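# Staff Forum -- Workplace Changes -- Folding and Sorting Stations

**Thread status:** open to all employees of the Engelhardt site
**Moderated by:** Office of Workplace Relations

---

### Opening post
**Posted by:** workplace_relations
**Date:** 30 Nov 2023

Colleagues are invited to comment on the second stage of the Zurnent program, under which the handling of small cloth items will pass in part from manual tables to robot arms. The arms are presently working in the development hall. No equipment has yet been installed on the laundry floor.

The following points have been settled:

- The first station will be placed on the laundry floor in April.
- 21 employees now assigned to the manual folding tables will be offered training as station attendants. The training is 32 hours long and is paid at the regular rate.
- No position will be ended as a result of the first station.
- Shift start times remain as they are.

The rotation between tables and station has not been settled, and the Office would value comment on it in particular. Please keep replies to the subject and sign them with your usual user name.

---

### Reply 1
**Posted by:** table_four_mornings

I have worked at the folding tables for eight years and I thank the Office for opening the matter before the equipment arrives. The first stage was announced on a notice board after the fact.

My concern is with the word "attendant." At present a person at the tables decides how a piece is to be handled. She sees a worn hem and sets it aside. She sees a stain and returns it. If the arm takes up the piece, at what point does anyone look at it? I would ask that inspection be written into the attendant's duties and given its own time.

I would also ask whether the attendant grade carries the same pay step as the present grade.

---

### Reply 2
**Posted by:** j.kasten

I am responding for the development group. My name is Joscha Kasten, for those who have not dealt with me.

Inspection is a fair point. The arm is being taught to grasp a cloth, lift it and lay it down. It is not being taught to judge hems. Our working assumption has been that pieces are inspected before they reach the station, but I accept that this moves the work elsewhere without naming who does it. I will raise it with the Office in writing.

Pay steps are outside my area.

---

### Reply 3
**Posted by:** second_shift_press

With respect to the development group, many of us have never been inside the hall and are being asked to comment on a machine we have not seen. The program notice contains a floor plan and a schedule. Neither one tells me how the arm takes hold of a piece, or how near a person would have to stand.

Could something be posted here that shows the work as it is done now?

---

### Reply 4
**Posted by:** j.kasten

Certainly. Both are from the development hall, with yellow cloth in use at the table.

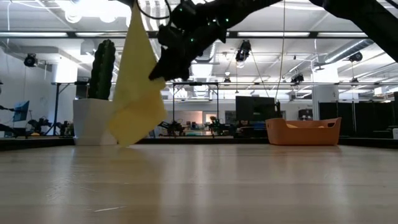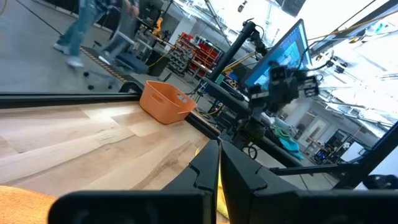
### Reply 5
**Posted by:** second_shift_press

Thank you. I note that in the first one the cloth is held at a single corner and the rest hangs down in folds, with one side against the potted cactus. At our tables a piece is taken by two corners and opened before anything else is done with it. I should like to know whether the station is expected to open the piece, or whether the attendant will be handing it over already opened. If the latter, I do not see what labor has been saved. The same two hands are doing the same work and then waiting.

---

### Reply 6
**Posted by:** g_tapia

Getsemaní Tapia, training coordinator.

I disagree with the previous post on one matter. Opening a piece is the lighter part of the task. What sends people to the nurse's office is the repeated reach and turn to the stack, over a full shift, and this is the part I hope to see reduced. My own wrist was in a brace for most of my last year at the tables -- I would have been glad to hand pieces to anything that would take them.

On the training: the 32 hours are divided between the classroom and the hall. Attendants will learn to stop the arm, clear a dropped piece and restart. They will not be asked to program it. Places will be offered by seniority, and those who decline keep their table assignment.

---

### Reply 7
**Posted by:** table_four_mornings

I do not doubt the wrist injuries. I have had the same complaint. However, a person who stands beside a machine for a full shift, watching for dropped pieces, acquires a different complaint. My sister-in-law did such work at the Zurnirero plant and asked to be moved back to hand packing within one season. She said that the line set the pace and she could not talk to anyone.

The tables seat us across from one another. We settle a good many small matters that way, including who covers for whom. I ask that the rotation be no longer than two hours at the station before returning to a table.

---

### Reply 8
**Posted by:** linen_receiving

Two hours seems short to me. Every change of attendant means a handover, and receiving is the department that waits when handovers run late. A half shift would be workable. We send up 3250 pieces on an ordinary day and cannot hold them in the corridor.

May I also ask that the station's baskets be the same size as ours? The Grustuvano carts take only one size.

---

### Reply 9
**Posted by:** j.kasten

The basket size can be changed to suit the carts. Please send the inside measurements of the cart to the development group's mailbox.

On the opening of pieces, I do not have a final answer. It remains under development, and I would prefer not to promise it for April. If it is not ready, the attendant will open the piece, and second_shift_press is correct that the saving would then be smaller.

---

### Reply 10
**Posted by:** workplace_relations

The Office has recorded the following for the next consultation meeting:

1. Inspection to be named as a duty, with time allotted.
2. Length of rotation: two hours and half a shift have both been proposed.
3. Pay step of the attendant grade. The present step will be kept during training. The step after training is still to be confirmed.
4. Basket size to match the existing carts.
5. Opening of pieces: development group to report.

The thread remains open. Employees who would prefer to comment in person may do so at the Office during either shift.

---

### Reply 11
**Posted by:** second_shift_press

Please add a visit to the hall for both shifts. The first stage visit was held in the morning only.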